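Why doesn't a coat stand fall over?
September
By the Skelstead Young Readers desk

A coat stand is a pole with hooks. It looks like it should tip over as soon as you hang your school bag on it, but most of the time it stays up.

The secret is at the bottom. A wide base makes the stand hard to tip, and a heavy base makes it harder still.

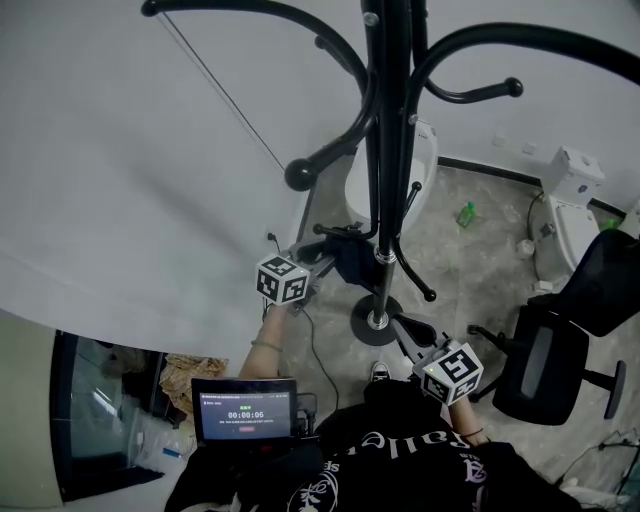 Everything has a balance point, called its centre of gravity. While that point stays over the base, the stand stays up. Hang one heavy coat on one side and the point moves towards that side. If it moves past the edge of the base, down comes the lot.

Many stands are made to come apart, so they can be packed in a long box. You start with the base and build up.

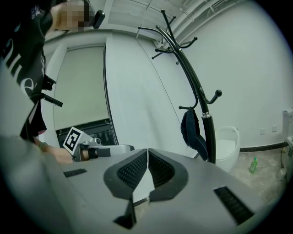

Arms are shaped to stop clothes sliding off. A straight peg would let a jacket slip, so the arm bends upwards. On a black metal stand like this one, the arms curve out at the top and end in round knobs, and there are lower hooks as well. A knob is also kinder to the collar of your coat than a sharp tip.

Try it yourself with a pencil and 2 lumps of modelling clay. Stand the pencil in one lump, then stick the other on the side near the top. Now make the bottom lump wider.

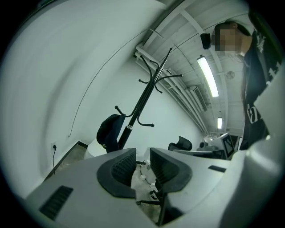

Valentini wrote in to say the pencil kept falling until the bottom lump was squashed flat like a pancake, and asked if a coat stand could be fixed the same way. Yes — a wider base would help.

At home, put the heaviest coat on first and the next heaviest on the opposite side. 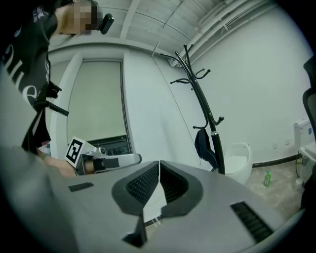
Bags are best on the lower hooks. Weight near the floor brings the balance point down, and a low balance point makes a stand steadier.

Related
How does a zip work?
Why do doors have hinges?
What is a lever?

Contact us | © Skelstead | Back to top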